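Home About Around the House Recipes Older Posts Contact

The puffer jacket problem

I have been putting off the winter clothes for weeks. You know how it goes. The weather turns, you shove one thing into the back of the wardrobe to make room for a sundress, and then every time you open the door a sleeve falls out and hits you in the face. By February I'd had enough of being slapped by my own coats, so I made a cuppa, put the radio on and got stuck in.

The worst offender is always the teal puffer. I love that jacket! I bought it for our first winter in Clarkley, when the heater in the old flat conked out and I wore it to do the dishes, to watch telly and (twice) to bed. It has been to the snow, to a great many freezing Saturday netball games back when the kids played, and once into the duck pond at Parolano with me inside it. It's a great jacket. It is also a complete pain to fold, because it's slippery and full of air and as soon as you let go of one end the other end springs open again.

I do all my folding on the bed in the spare room. The ironing board is too skinny and the kitchen table always has toast crumbs on it, but the bed is a good height for my back and the quilt on it is nice and smooth. That's the rose quilt, for anyone who remembers it from the curtain saga. Cream, with the big brown roses all over it. My friend Krisztina Barta thinks it looks like something from her nan's guesthouse and she means it kindly, I think. I've had it for donkey's years and I'm not changing it, the roses go with everything and they hide tea.

Anyway, the jacket. I've tried a few ways over the years. First there was the vacuum bag, which got it down to the size of a dinner plate and looked terrific for a week, until the bag let go in the night with a noise like somebody sitting on a whoopee cushion. And it came out so flat and sad that I had to run it through the dryer with tennis balls to get any puff back in it. I wouldn't store down like that again for a whole season. Then I hung it, but it takes up the room of three cardigans and the shoulders went a funny shape on the wire hangers.

So now I roll. Zip it all the way up, lay it face down, fold the sleeves across the back and then smooth your hands along it from the collar towards the hem to get the worst of the air out. Fold it in half lengthways, then start rolling at the bottom, leaning on it a bit as you go. Don't rush it! Stop every few turns and give it a squash. When you get to the collar, tuck the whole thing inside an old pillowcase and tie the top. It stays breathable, it stays clean, and if you have visitors you can pretend it's a bolster.

Make sure it's properly dry first, and check the pockets. I found a five dollar note, a petrol docket and half a packet of throat lollies that had become one single throat lolly.

I left the rest of the bed alone while I worked. The peach blanket lives up at the pillow end in case a guest gets chilly, and the red cushion stays put too, as it's a nice bright thing to have in that room and I'm fond of it.
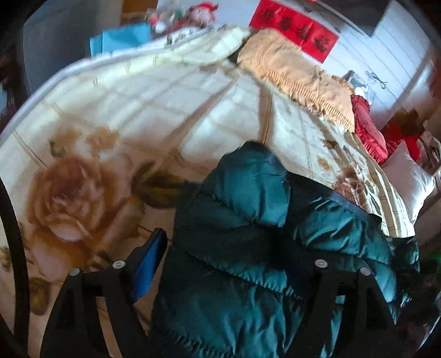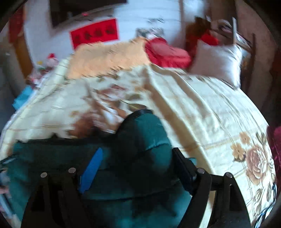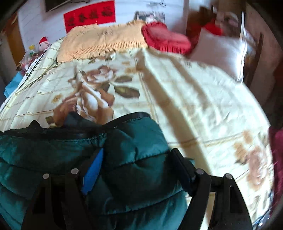
The teal puffer on the rose quilt, still being difficult.

Next up is the scarf drawer, and I'm a bit scared of it. I think there are mittens in there from before we moved. If you've got a good trick for keeping scarves from turning into one enormous scarf, please tell me, my current method is closing the drawer with my hip.

3 comments

Selamawit Ejigu
The pillowcase idea is so good. I've been using a garbage bag and my coat always comes out smelling like garbage bag. Trying this on the weekend!

Janelle Catacutan
Toilet rolls for the scarves. One scarf through each and stand them up in the drawer. It looks daft but it works. Also please tell the duck pond story properly one day.

Ferenc Bognár
My wife has the same trouble with her long one. Do you roll the hood in or leave it out?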